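Subject: Re: [totby-crafts] Postage for the Christmas swap
Date: 30 Oct 2019

> Hello all, quick one before the swap opens. Are we still sticking to the
> 6 pound limit including postage, and does anybody have a clever way of
> getting a small parcel through as a large letter? I got stung in March
> and had to pay extra at the counter with a queue behind me. Also, are
> we doing labels on the outside or the inside this time?

Hello everyone,

Yes, still 6 pounds all in as far as I know, and I'd be sorry to see it go up (half the fun is finding something lovely for next to nothing!). On the postage, I've been caught out the same way more than once, so I now keep one of those plastic slot gauges in the kitchen drawer and post everything through it before I so much as look for the tape. If it sticks, it comes out again and gets repacked flatter. Tissue is the usual culprit – we all use far too much of it, me included, and it springs back up the minute you've shut the lid.

Soft things are easiest. A scarf or a pair of mitts will squash down nicely if you roll them and leave them under a heavy book overnight. Candles and jam are hopeless, so if you've already bought jam for somebody, just send it as a parcel and spend a bit less on the jam.

As for labels, I vote for both. Name and address on the outer wrapping, obviously, but a little slip with the present itself too, in case the outside gets soaked or torn. 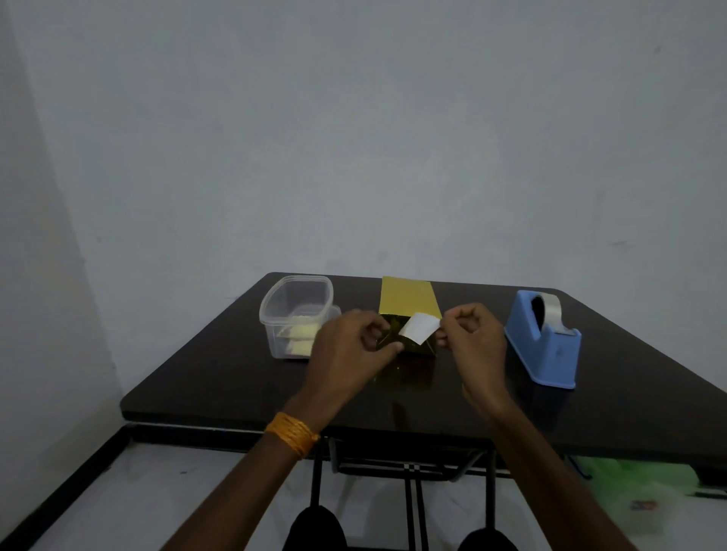
*Gold box, little white square of paper.*

I've stopped buying gift tags altogether, by the way. Plain paper cut into squares does the job, and the Clavedix glue stick from the shop in Totby holds much better than the cheap ones, which let go after a fortnight in a warm cupboard. Write on the paper before you stick it down or your pen will go through into the box (ask me how I know).

Last posting day: I'd aim for a good week before whatever the post office says. Last year mine went all the way to Grirosell and back before it got to the right house, and it was only meant to be going 38 miles!

One more thing, could whoever has the big roll of brown paper let me know how much is left? I've got up to 40 sheets of tissue I'd happily trade for a few yards of it.

Jeon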